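February
Sharada Hegde

Bedroom walk-through, Illey house, upstairs back

Done with the usual sheet. Comments are mine and may be ignored, as in previous years.

1. Smoke alarm. PASS. Tested at the button. It is extremely loud and the dog downstairs has filed a complaint.

2. Window opens fully from inside. PASS, with effort. The Brutberg latch needs oil. So did I by the third try.

3. Outlets and cords. FAIL. Extension cord plugged into an extension cord, serving one lamp. Replace with a single cord, or move the lamp three feet and meet the wall halfway.

4. Bedding clear of heat sources. PASS. Heater is on the far wall, tag 564, and stays there.

5. Bed surface clear. COMMENT. There is clothing on it, or something in the clothing family. I am told this is a system.

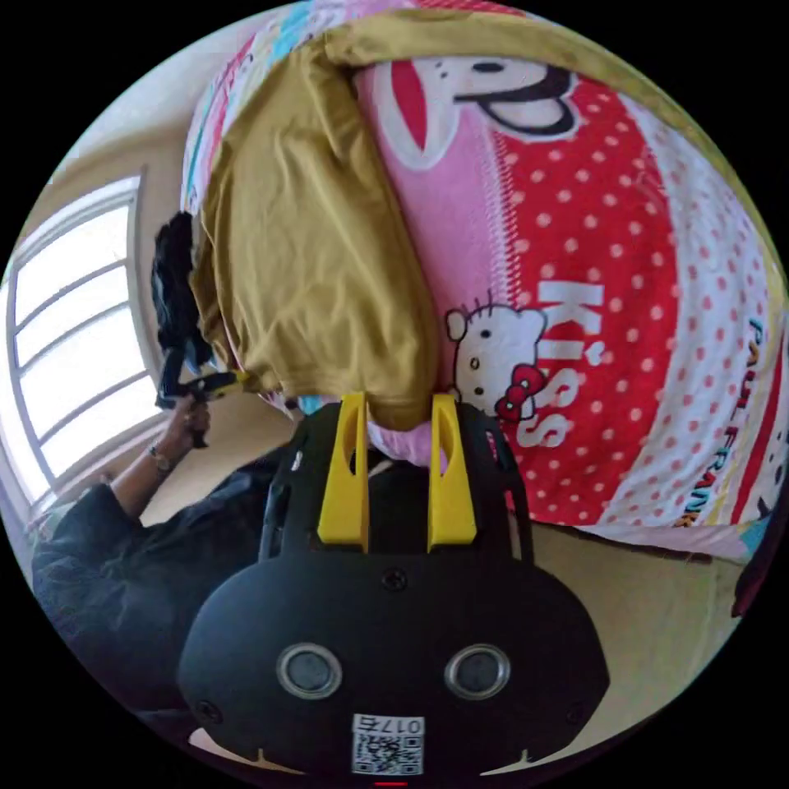 Item 5. Mustard-yellow cloth over the Hello Kitty and Paul Frank print.

Not a hazard where it is. It becomes one when it slides to the floor beside the door, which is the route to the stairs at 2 a.m. Fold it or hang it up. I will accept a drawer that doesn't quite close.

6. Floor path, bed to door. PASS. Nine inches to spare at the narrow end, once the Leblanc stool was moved. Please leave the stool moved.

7. Tall furniture anchored. FAIL. The Fumum bookcase has its strap, still in the bag, on the top shelf of the bookcase. Points for keeping them together.

8. Bedding condition (tears, scorch marks, loose trim). PASS. Went over it by hand, both sides. The pattern is a lot to take in before coffee but there is no line on the sheet for that.
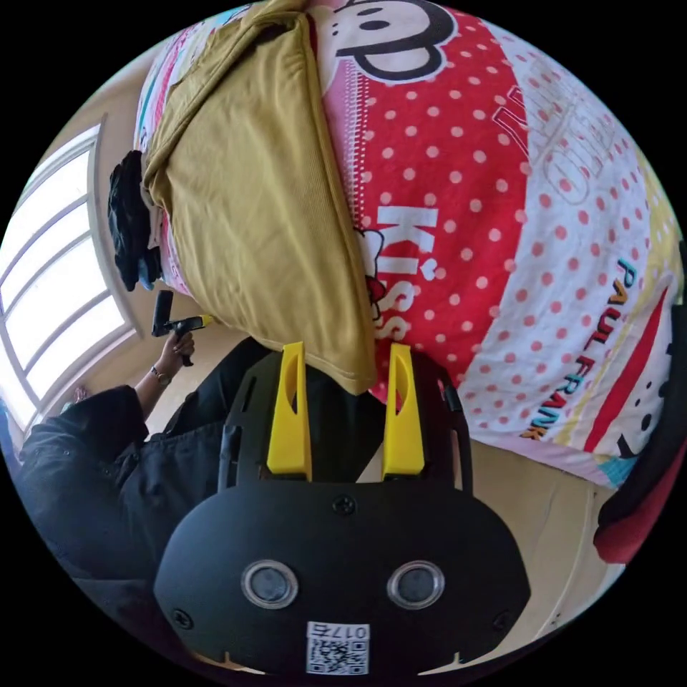

Item 8. Red band with white dots, "KISS" down the middle, monkey up top.

9. Night light. PASS. Works. Shaped like a turnip, or possibly a planet.

10. Blind cords out of reach. PASS after I wound them up on the cleat that was put there for the purpose.

Recheck items 3 and 7 in some 12 days. Item 5 I'll look at on my way past, without much hope.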